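Last updated: 2024-07-21

Learning to cook slowly again

I have been meaning to write about soup for weeks, and every time I sit down to do it I end up making some instead, which tells you what sort of year it has been in our house. The rain has hardly let up, the beans in the garden have sulked, and I've had the big pot out in July when by rights we should be living on salad and cold potatoes. I don't mind at all. I was raised on soup and I'd eat it on a beach.

It started properly last November, when we moved into the flat on Jardine Street and spent the first month without a working oven. We had two rings on top and a kettle, and a fridge that hummed so loudly we shut the kitchen door on it at night. I had grand plans for roasts and crumbles, and had even packed the roasting tin last so it would come out of the boxes first. Instead I learned to do everything in one pan with a lid on. By the time the oven was mended I'd got so used to the other way that I forgot to turn it on for the best part of a week.

What I rediscovered (my grandmother would have laughed at me for needing to) is how much happens in a pan when you leave it be. For years I had been cooking the way I answer emails – quickly, crossly, with half my mind on something else. Onions got about as long as it took me to find the tin opener. Now they get forty minutes, on the lowest heat I can manage, with butter and a good pinch of salt, and I potter about and come back and give them a stir and potter off again. They go soft, then sticky, then a sort of deep gold, and the whole flat smells like somebody kind lives there. 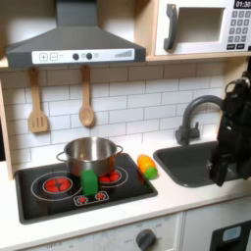 The other thing that changed was the shopping. There is a little grocer's at the bottom of the hill called Pislow, squeezed in beside the launderette, and they sell dried beans out of big sacks by the scoop. I had always been a tinned beans person and I'm still not ashamed of it, there are four tins in the cupboard as I write. But I bought a bag of the small brown ones one Saturday, mostly out of politeness, because I'd been standing in front of them for so long. I soaked them overnight and cooked them the next day with a bay leaf and the end of a piece of cheese, and they were so creamy and so good that I ate a bowl of them standing up before I had even decided what they were for.

So that's my soup now, or the bones of it. I'll put down how I do it, though I warn you I never measure and I've had to guess at some of this.

Soak a couple of mugfuls of beans the night before in far more water than you think they need. Next day, drain them, cover them with fresh water, bring them up to a proper boil and keep them boiling hard for a good ten minutes. Then turn them right down, put the lid on crooked and let them tick over until they're soft all the way through. This might be an hour and it might be two and a half. Old beans take for ever and there's no way of telling how old they are until you're hungry. Keep the water!

While they're doing, see to your onions as above. I use 5 if they're small. Add a carrot and a stick of celery cut up fine, a fat clove or two of garlic, and if you have one of those hard cheese rinds lurking at the back of the fridge, now is its moment. Tip in the beans with enough of their water to make it look like soup, and let it all get to know itself for half an hour. Then mash some of it against the side of the pan with the back of a spoon. I used to blend half, but washing up the blender took away most of the pleasure, and I like the lumps.

Greens go in at the end. Cabbage is best to my mind, the dark crinkly sort, shredded as thin as your patience allows. A squeeze of lemon. Plenty of pepper. Good oil over the top if somebody has given you some.

You do need bread with it, and here I must confess to a failure. I kept a sourdough starter going from Christmas until just after Easter, in a jar on the windowsill, and I fed it and worried over it and turned down a weekend away on its account, and the loaves it made were like paving. I gave it up. Now I buy a seeded loaf from Rallonari, the bakery near the station, and if you go in after four they'll sometimes let you have yesterday's for next to nothing. Yesterday's is better for soup anyway. You want it to stand up for itself.

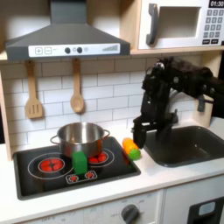
Toy kitchen, with 01:30 on the microwave.

I took a flask of the bean soup with us when we went up to Fladis at Whitsun. Some of you will remember I wrote about that walk before, the time with the wrong shoes. It's more than 1,240 feet at the top, according to the leaflet, and it felt like every one of them, with the wind coming straight across and a great many sheep looking at us as though we'd come about the rent. We sat behind the wall, what's left of it, and drank soup out of the flask lid in turns. It had gone a bit thick on the way up, as it does. I can't remember when I last enjoyed a lunch so much, and I've been taken to some quite smart places over the years, with napkins.

I've had a few messages asking about freezing it. Yes, it freezes very well, though leave the greens out and put fresh ones in when you warm it through, or they turn a miserable colour. I freeze mine in old ice cream tubs, which has led to some disappointment among visitors. Write on the lid. I never do, and last week I defrosted what I was sure was soup and it was stewed rhubarb, so we had pudding and toast for tea and got on with the evening.

Next time I want to write about barley, if the weather carries on like this, and about the marrow I've been promised from the allotments. If you have a way with marrow that doesn't involve stuffing it, please do write and tell me, I'm open to anything short of jam.

Contact | All words and photos copyright of the author | Back to top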